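## 3.2 试刻与印制条件

油毡版的温度对走刀影响比预想的大。春季(April)室温低,版材发脆,刀口容易崩;加热垫预热后再刻,线条明显干净。下面记录的都是预热后的版。版材两种,Noiphan 灰版和 Mimunley 软版,厚度相同,背面粗麻布,未打磨。

刀具:V 形刀一把,U 形刀两把,全部在开工前磨过。每刻完一块重磨。没有做不同角度的比较,留待以后。

图样取自同一张植物速写(报春花,叶脉较密),转印到版面时统一镜像。线宽分粗细两档。细线部分是难点,灰版上容易断,软版上容易塌边,两者的毛病不一样,所以不能只用一个“清晰度”打分。我们改成分开记:断线处、塌边处各记各的。Jarmila Bartoš 负责全部刻制,印制由另一人完成,避免刻的人印的时候手下留情。

油墨用 Flolladum 水性黑,部分试样加黄。水性墨干得快,滚筒上停一会儿就起皮,夏天尤其麻烦。印前喷一次水雾,纸张不浸湿。纸为布料试样让路,每块版先印纸、后印棉布,棉布事先洗过,去浆,熨平。布面吸墨多,墨层要厚些,细线因此更容易糊。
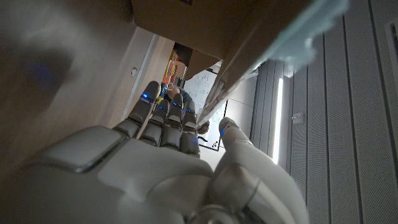 **图 2**

压印力度是另一个变量。手压、勺背压、小型压机三种方法都试过,差别主要在大面积黑底上:手压有花斑,勺背压均匀但慢,压机最省事,不过布料厚时四角偏淡。后来统一用压机,垫毡两层。手压没有完全放弃,补边角还是得靠手,这时指尖的分工就有讲究。补压时的手形是这样:四指铺开压住版背,拇指抵着版边防滑。最外侧一指张得最开,正好管角。力从掌根来,不要用指尖戳,戳出来就是一个黑点,布上尤其明显,洗也洗不掉。

干燥 48 小时后熨烫定色,反面熨,隔一层棉纸。未满时间就熨的有一批,颜色发闷,已剔除,不计入结果。剔除的标准写在附录,写得比较粗,后面会补。

耐用性方面,目标是一块版能撑住小批量靠垫套的生产。灰版连续印到 1,000 次,细线开始变钝,粗线无明显变化;软版到同样次数时塌边已经影响叶脉的辩认。灰版继续印至 2,000 次,边缘有掉屑,图样仍可用,但需要修版。修版后的印样另行编号,在 Index 里加后缀,不与原版混算。

还有清洗。水性墨用湿海绵擦即可,不要泡。泡过的版背面麻布会缩,版面翘起,再上压机就压不平了,翘起的版放在重物下压一夜能恢复一部份,恢复不了的只好裁小,拿去刻单片叶子。

黄色试样的情况稍有不同。黄墨遮盖力差,漂白棉布上鲜亮,本色棉布上发土。先印一层薄白再套黄,能救回来一些,代价是套准。套准误差我们用版边两个小缺口对位,大体够用,花瓣边缘偶尔露白,做靠垫不算毛病,做餐巾就显眼了。纸样没有这个问题,白卡纸上一层黄就够。

深色布没有试。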